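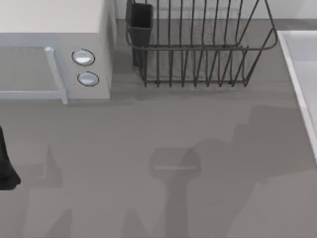 Nusis sim kitchen, overhead view. Microwave, dish rack, sink rim at right, arm shadows on the counter.

Nusis bench, purchase planning
Prumusdale, Jun 17, 2022
Entry by Judit Fekete. Read by: Kheri, Ute (please initial and add corrections in the margin file)

Continuing from the open list in the last entry. Item 1 (whose budget line) is closed: Edeltraud Hamann confirmed the small-equipment line, ceiling $4,000 including freight, everything ordered and received before the end of July. Arms and controllers are already on the asset list and do not count against it. What counts is everything that sits on, under or over the physical counter, plus spare fingers.

Working rule agreed with Kheri this morning: buy to match the sim scene where the match affects the policy, buy whatever is cheap and sturdy where it does not. Most of the time today went into arguing over which items belong in which pile.

Counter

Sim counter is light gray, flat, matte, no texture to speak of. The physical counter we have on loan from the teaching room is a speckled dark one with a rolled front edge. Kheri wants it gone. I agree. Speckle shows up in the wrist camera as small false detections and the rolled edge moves the usable front limit back by more than I would like.

Quote from Lutz Diekmann (Diekmann, the bench people, same Lutz who did the rail table): $863 for a matte gray top on a steel frame, leveling feet, pre-drilled for both arm bases, sink cutout on the right. He wants the cutout drawing before he will hold the price. He will not drill the base pattern from a photo, so it has to be a dimensioned drawing. I have the base pattern. The sink position needs to come out of the scene file and be converted, and it should be checked twice, because the scene origin was moved in spring and the old exports still float around in the shared folder.

Question to Lutz: is the top finish matte all the way to the cutout, or does he edge it with something shiny? No answer yet.

Microwave

Sim microwave has the door on the left with a vertical handle and two round knobs stacked at the right. No keypad. Ute looked through what is in stock locally and found plenty with a push-button door, which is useless to us. Requirement as written on the sheet now:

- vertical bar handle, real bar, enough clearance behind it for a finger
- rotary knobs, one over the other, right of the door
- pale body, light front
- will never be plugged in, so a dead unit is fine

Last point opens up the used market. Ute to call the repair shop. I have put nothing in the table for the microwave until she hears back. If we must buy new it comes out of the remainder and there is room.

Knob diameter matters more than color. If the fingers cannot close across the knob then the whole turn task is off and we find out after delivery. Measure first.

Dish rack

Thin dark wire, upright loops, black utensil holder hung on the left end. Cheap item, will be bent within weeks, so buy spares of the same model at the same time. Kheri's point: racks change between production batches without the part number changing. We had this with the trays. Order all of them together and keep the spares in the box.

The wire is the hard case for depth sensing. In sim it renders fine. On the real bench I expect the depth image to drop the loops almost entirely and keep the utensil holder. That is an argument about sensors and belongs to the other budget, noted here so that it does not get lost. No sensor purchase out of this line.

Sink

White, raised rim, right side. Lutz will cut for a drop-in basin but does not supply one. Ute has a catalog basin that is close in rim height. No plumbing. Facilities wanted to know whether there would be water. There will not be water. I have this in writing to them now and a copy is in the binder.

Lighting

Left over from the last meeting was whether to buy overhead lights or keep the ceiling fixtures. I went back to the renders for this. 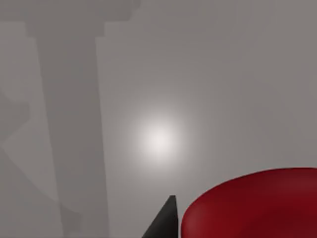 6 min read

The round bright patch on the gray is the thing to plan for. Soft edge, saturated or nearly so at the core, and on a surface with no other features it is the strongest thing in the view apart from the red object at lower right. The finger tip at the bottom is near black and close to the red. Contrast between those two is good. Contrast between the arm shadow and the surface is low, and the shadow is large.

Two consequences for the purchase:

1. A single strong overhead source on the real bench would give us something like that patch, plus the shadow, but with a harder edge to both unless the fixture is diffused. I would like to have diffused panels and the option to turn one off. Training has seen soft shadows. It has not seen hard ones, unless Kheri ran the randomized set without logging it (Kheri: did you?).

2. Finish on the counter top has to be a true matte. If Lutz substitutes a satin finish, the patch gets smaller and brighter and will move with the wrist camera. Ask for a sample piece and put it under the ceiling lights before paying the deposit.

Panels with dimmers and stand: $611, house price from Fornmont, who also sell the clamps. Delivery is inside the July limit. Their cheaper set has no dimmer and is not worth discussing. Ute asked whether dimming causes flicker at our frame times. Fornmont's data sheet is silent. I have written to them. If they cannot answer, we borrow one panel and record it for an afternoon at full, half and low, at the exposure we use on the wrist.

Fingers

Black, same geometry as the present ones. Spare set for both arms, $465, also from Fornmont. We printed the last spares ourselves, and they held up until the handle pulls, where the tips started to open along the layers. For pick and place the printed ones are still acceptable. For handle and knob work I want the machined ones.

Color: keep black. There was a suggestion to try a lighter finger so it would separate better from the arm shadow. It would also mean re-rendering every wrist view. Not in this budget and not this summer.

Table so far

Counter with frame, Diekmann: 863
Light panels, dimmers, stand, Fornmont: 611
Spare fingers, Fornmont: 465
Subtotal: 1,939
Remainder against ceiling: 2,061

Still to come out of the remainder: microwave, dish racks, basin, freight on the counter, red items, clamps, tape, cable tray. Freight is the one I do not trust. Lutz quotes ex works and the frame ships assembled. Last time the carrier charged extra for the tail lift, and it was not on the quote. I asked him for a delivered price to the Prumusdale loading door with tail lift named as a separate line.

Edeltraud wants a reserve kept in the table and not spent in advance on nice-to-haves. Fine. I have moved the second utensil holder, the spare dimmer and the monitor arm to a list called "after delivery."

Red objects

The large red one in the close view gives no trouble for color. For the bench we need a real set in the same deep red, smooth, rounded at the lip, light enough for the payload limit with margin. Ute has samples in plastic and in enamel. Enamel has the better color and a sheen that will pick up the panels. Plastic is duller and survives being dropped. Buy plastic for daily runs and a few enamel ones for evaluation only. Keep them in separate bins, labeled, because mixing them will cost us a week of confused plots.

Placement check against the frame

Tried the arm bases in the CAD against Lutz's standard frame. Left base sits over a cross member and the bolts cannot be reached from below. Options are moving the cross member (he charges for it), moving the base (changes reach to the microwave handle), or using threaded inserts from above. Kheri prefers inserts. I would like to see the pull-out load first. The handle pull is the worst case and it acts sideways on the base.

With the base where it is now, the left gripper reaches the near face of the microwave without the elbow passing over the rack. Shifted toward the center it does pass over, at a height I am not comfortable with once there are plates standing in the slots. So: leave the base alone, and solve the bolts.

Correction to the entry before this one: I wrote that the sink rim limits the right arm. It does not. The limit is the cable loop at the wrist. Re-routing the cable is free and Ute can do it when the arm is next off the bench.

Open

- Kheri: cutout drawing with the current origin, to me before it goes to Lutz
- Kheri: randomized shadows, yes or no, and where is the log
- Ute: repair shop, dead microwave with knobs. Take calipers
- Ute: rack model, confirm that the spares come from one batch
- Judit: finish sample from Lutz, delivered price, insert load
- Judit: flicker answer from Fornmont
- Edeltraud: does a used microwave from the repair shop need a vendor number, or can it go through petty cash

Orders for the fingers can go out now since nothing else depends on them. Requisition is on Edeltraud's desk. Counter order waits for the drawing and the sample, lights wait for the flicker answer.

Added later, same day: Lutz called back. Cutout edge is sealed with a clear lacquer, glossy. He can do it matte at no charge if it is on the drawing. Kheri, put it on the drawing.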